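# Tolerances

The open day at Priddale began at ten with a safety induction that took longer than the drive from town. Visitors were issued a lanyard, a pair of clear glasses and a sheet of paper with a floor plan on it. The floor plan was out of date. It showed a paint store where the demonstration room now was, and I was sent to the paint store.

I had been invited as the buyer's technical representative. Zerance was the seller. The product was called Tremon, and according to the sheet it was a process and not a machine: a person does a household task while holding an instrumented gripper, the motion is recorded, and a stationary arm is later trained to do the same task without the person. My employer ran 293 serviced apartments across two cities and was tired of stocking them. I was to watch, take notes, and recommend either a trial or no trial. I had already drafted both recommendations. They were the same length.

The first demonstration was of an arm on a pedestal. It was called Bravo, stencilled on the base. There had presumably been an Alpha. Bravo was to take a bottle from a rack, rotate it until the label faced out, and place it on a shelf. The shelf had a lip of six millimetres. Bravo cleared the lip, placed the bottle and withdrew. The visitors applauded. The demonstrator reset the rack and Bravo did it again, to less applause, and again, to none.

"What is the success rate?" I asked.

"Sixty-two in a hundred," said the demonstrator.

I wrote down 62/100. It was the first number I had been given all year without a qualification attached, and I underlined it.

"What happens in the other thirty-eight?"

"Mostly it stops short. It gets to the lip and waits."

"Waits for what?"

The demonstrator looked at Bravo. "We don't know. It has a timeout."

There was a break for tea. A man in a fleece from a rival purchasing group told me that he was going to recommend a trial because his manager had already announced one. A woman from the council asked whether the arm could be taught to do bins. I ate a lamington and read the appendix on gripper calibration. It was a competent appendix. The authors had specified finger wear in hundredths of a millimetre and had thought about thermal drift, and on the last page, under known issues, somebody had written: *Hesitation. Inherited?*

I took that back to the demonstrator, who was wiping down the pedestal.

"Inherited from what?"

"From the recordings," she said. "It learns the whole motion. If the person slows down, the arm slows down. It can't tell which parts of the motion are the task."

"So somebody hesitated."

"Everybody hesitates. It's whether they do it in the same place."

I asked to see where the recordings were made. This was not on the sheet. She consulted the out-of-date floor plan, turned it over, and drew me a new one on the back.

It was a long white room, brighter than the one with Bravo in it. There were people seated at the far end with their heads down, and none of them looked up. I was given a gripper to hold. It was heavier than the data sheet suggested, though the data sheet was correct; I had read the mass without imagining the wrist. The demonstrator asked me to move a bottle from one shelf to another in my own time. She then stood back, in the way people stand back from someone parking.

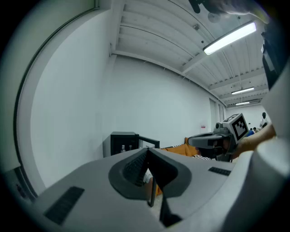 My own time proved to be a quantity I had never measured. The task was a bottle, a distance and a second shelf, and I had moved bottles between shelves for most of my life without supervision. I raised the gripper and stopped. The bar fridge against the wall stood open with two clear bottles in it, a tall one with a white cap and a shorter one to its right, and I found that I did not know which of them was meant. I could have asked. I went on holding the gripper at chest height, considering the white cap, while the recording accumulated at its fixed rate and every sample of it said the same thing.

"The tall one," said the demonstrator.

I moved the tall one. I slowed before I set it down. I was aware of slowing, and aware that this awareness had no column in the file.

"Good," she said. "Would you do another?"

I did six. In each of them I stopped at the same point, a hand's width short of the shelf. I could find no mechanical cause. The fingers were aligned and the grip was sound. On the last attempt I tried to go straight through and instead stopped earlier.

She put the traces on a monitor, one over the other. The paths wandered at the start and wandered at the end, and in the middle of each was the same flat section, where position did not change and time did. She laid one of Bravo's over the top in a different colour. The flat section was a little shorter.

"You're quite consistent," she said.

"Is that useful?"

"It's useful if we want that."

I asked whether the flat section could be cut out. She said they had tried it. With the pause removed, the arm had arrived at the lip at full speed and pushed the bottle through the back of the shelf. They had put the pause back and lengthened the timeout.

I asked to be shown where the six recordings would be stored, and for how long, and she gave me a form on which to withdraw them. I read both sides. I filled in the top section and left the signature line for the time being.

At four in the afternoon I sat in the car park at Priddale with both recommendations open on my knee. The first said trial. The second said no trial. Each was correctly formatted and needed only a date. I uncapped the pen and brought it down towards the page.

The dashboard clock went from 4:06 to 4:07. I signed the first one.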